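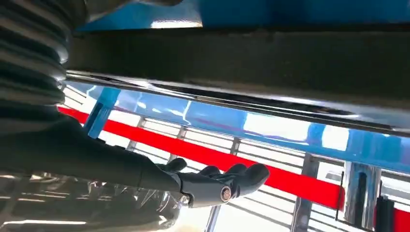
Shelving and rail fixtures are specified by three values: span, load per running foot, and support spacing. All three have to be known before a rail is ordered, and the first two are often read off an old drawing that no longer matches the room. Session 4 deals with rails hung below a horizontal member. A polished rail set under a thick, dark beam, with a glossy blue panel behind and below it, is the type of arrangement meant here. Polish matters for inspection. A mirror-like surface returns streaks of light along its length, and a kink in a streak is the first thing to look for when a bar is suspected of being bent. The streaks of panel glare are a separate matter and should be ignored.

Terms used in this handout

Beam: the member that carries the load to the supports.
Rail: the bar below or in front of the beam. It may carry hangers, or it may serve only as a guard.
Infill: any sheet fitted behind or below the rail. Infill is never counted as a support.
Drop: the vertical distance from the underside of the beam to the top of the rail.

Procedure for checking a rail

Measure the drop at both ends and at midspan. Record all three values, even when they agree. Sight along the rail from one end with the eye level with the bar. Change position and sight again – a rail that looks straight from one side may be bowed in the other plane. From a low position the rail will appear to slope. Do not record a slope by eye; use the level.

Worked values

The Irngate fixture has a clear span of 43 inches and a drop of 10 inches at each end. With the rail loaded for 14 days, the midspan drop is read again and the difference is entered as set. The Wirari fixture uses the same span with a center bracket, so each half is treated as a separate rail.

Infill and cleaning

Translucent sheet shows scratches most clearly under low side light. Wipe along the length of the sheet with a damp cloth. Dry the rail last, working from the higher end.

For Monday: read the Borbély notes on brackets, pages 10 to 14, and bring the Flumier load table.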